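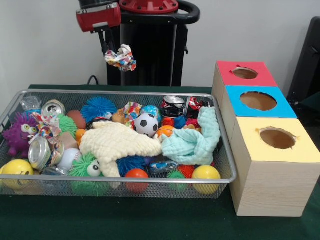
Got one! A crumpled wrapper held in the air above the clutter.

Lotiline Clutter Kit on the Rolen arm: a gallery
Tuesday, April 30, 2019

I promised pictures of the Lotiline kit and then went quiet for weeks, sorry. I've been having too much fun with it. For anyone just landing on this page, the Lotiline is a practice set for picking robots. You get a big basket of assorted stuff, three boxes with holes in the top, and a booklet of sorting tasks that goes from easy to pretty mean. I'm running it with the Rolen arm and the Ngau picking software, and I bought everything myself at full price, so the complaints are all mine too.

The kit was $200 plus shipping. I went back and forth on that since January, because, well, it's a basket of toys, and I own toys. What sold me was the mix. My own bin was all hard plastic blocks and the arm had gotten very good at hard plastic blocks and nothing else. Lotiline throws in crushed cans, wrappers, balls, squishy spiky things and a couple of floppy cloths that lie on top of everything and make life difficult.

Wrappers are my favorite part of the whole kit. They weigh nothing, they fold up when you touch them, and the software has to decide where the edge is on something that's mostly edge. On the default settings my arm was terrible at them. I turned the grip force down two notches and slowed the last bit of the approach, and the score in the Ngau log went up right away. Try that before you touch anything else. 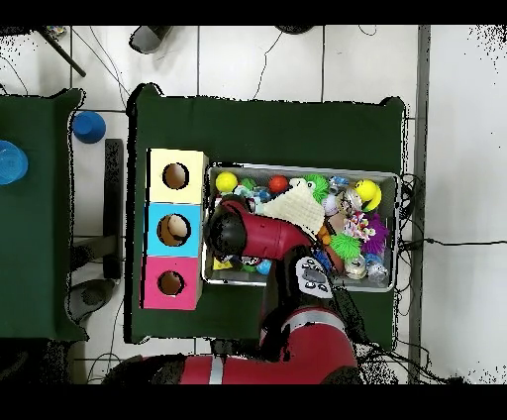
Looking down past the red forearm, with the gripper over the left part of the toys.

If you're planning a layout, look at how close the boxes sit to the toys. The booklet wants them much farther out, and I tried it that way for the first few evenings, but the arm wasted so much time swinging back and forth that I moved them in. You do have to redo the box positions in Ngau if you change this. It's under Targets, then Edit, and it won't save unless you hit the little check mark (ask me how long that took me to find).

Setup the first time was 40 minutes, most of it calibration. The green cloth is a nice touch, by the way. I had a shiny white surface before and the glare gave me phantom objects all over the place. If you skip the kit and put your own together, at least get a dark matte cloth!

The boxes themselves are the weak spot. The holes are a good size for balls and cans, but the edges of the paper tops get chewed up. I emailed the Kusley shop where I ordered and they offered to sell me spare tops, which, okay, fine, but I'd have liked a set in the package.

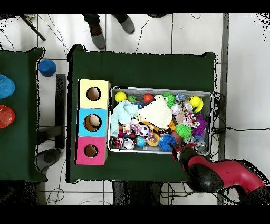 Down at the lower right corner of the bin, close to the blue spiky ball.

Spiky balls! I thought they'd be the easy ones, what with all those rubbery bits to hang on to. Nope. The fingers close on the filaments and the log calls it a grab when there's no real hold on the ball. There's an option called "confirm lift" that makes the arm pause and check, and with that on, the false grabs mostly went away. It costs you maybe a second per pick and I leave it on all the time now.

Corners are the other headache. The Rolen's wrist is chunky and the planner gets nervous near the rim, so anything wedged in a corner tends to get saved for last. I don't love that. There's a rim margin setting you can shrink, just go in small steps and keep a hand near the stop button.

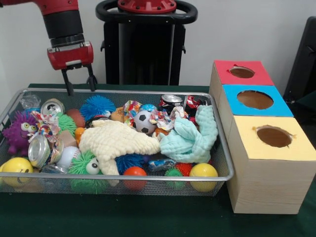
Fingers open over the back of the basket, left side.

I've done roughly 1000 picks over 7 weekends and I'm still not bored. Task cards one through five are a breeze, six is the first one with the cloths, and nine I haven't finished cleanly even once. The purple guy with the googly eyes has been picked so often that I'm getting attached to him.

Would I buy it again? Yes, if you already have an arm and you're sick of blocks. If you're still shopping for the arm, put the money there first and raid the toy box for a while. I'll post my Ngau settings file once I've cleaned up the names in it, and I still owe you all a better write-up of the cloth tasks.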